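Notebook, December, started just before lunch

Cups again! I know Maritza is sick of hearing about them, but I've had a good morning with the new pair and want it written down before I forget which is which.

Background for whoever reads this later (hi Brayan). We want two containers for the sorting table that can be told apart at a glance, stand up by themselves, and don't creep across the tabletop every time something goes into them. The old ones from the Drater box failed on the last point. They were nice and light and they wandered. Yurani put tape under them, which worked for one afternoon and then left gum all over the white top. It took me most of a coffee break to get it off with warm water and a plastic scraper. Don't use the metal scraper, please, it marks.

So: light blue and pink, tapered, rolled rim. I love the rolled rim. It stiffens the whole mouth of the thing, so you can squeeze it between two fingers and it springs right back. It's also kinder to the small soft pieces, which used to snag on the sharp lip of the Drater ones.

Layout as of this morning, blue nearer the front, pink just behind and off to the right:

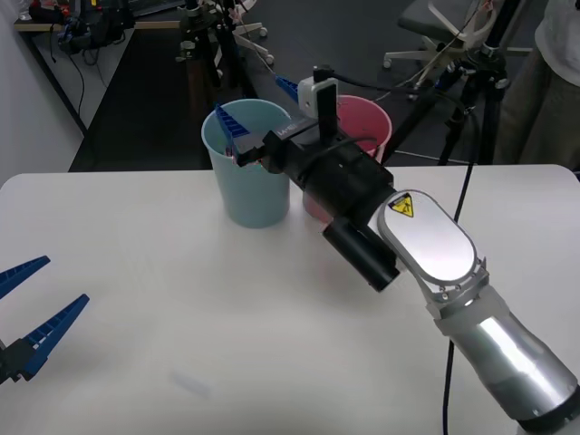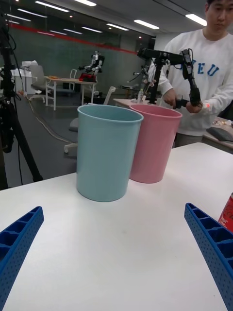 I went back and forth on the spacing. Side by side looks tidier, and Octavio likes tidy, but with the two staggered you can reach the blue one without your sleeve going over the pink. The price is that the pink one is partly hidden if you sit low. Stand up, or raise the chair. I think it's worth it, and I'd like to keep it like this for the rest of the month unless someone has a strong feeling.

Colors. I was worried the pale blue would wash out against the white top and it really doesn't, at least not with the ceiling lights on. Haven't tried it with only the window light, which gets pretty gray by 4 pm. Mwanaisha suggested a darker mat underneath. Good idea! There's a roll of the charcoal stuff left over from the Rana job, shelf by the sink, and I'll cut a piece tomorrow if it's still there.

Rule for sorting, same as before: pink pieces don't have to go in the pink cup. I keep having to say this to visitors. Color of the cup is only a name for the cup.

Stock: the order form says 2498 for the part number, and it's the same number for both colors, so write the color in the comments line or they'll send whatever they have. We have 2 spares in the drawer. Bag of small pieces is number 341 on the shelf list (it was down as 103, which is the clamps; fixed now).

To do
- cut mat
- pencil marks on the table for both cups, light ones
- ask Yurani where the rest of the tape went
- wash the spares, they smell of packaging
- try a handful dropped in from higher up, see if the blue one tips

Back after lunch, want to do the drop test first.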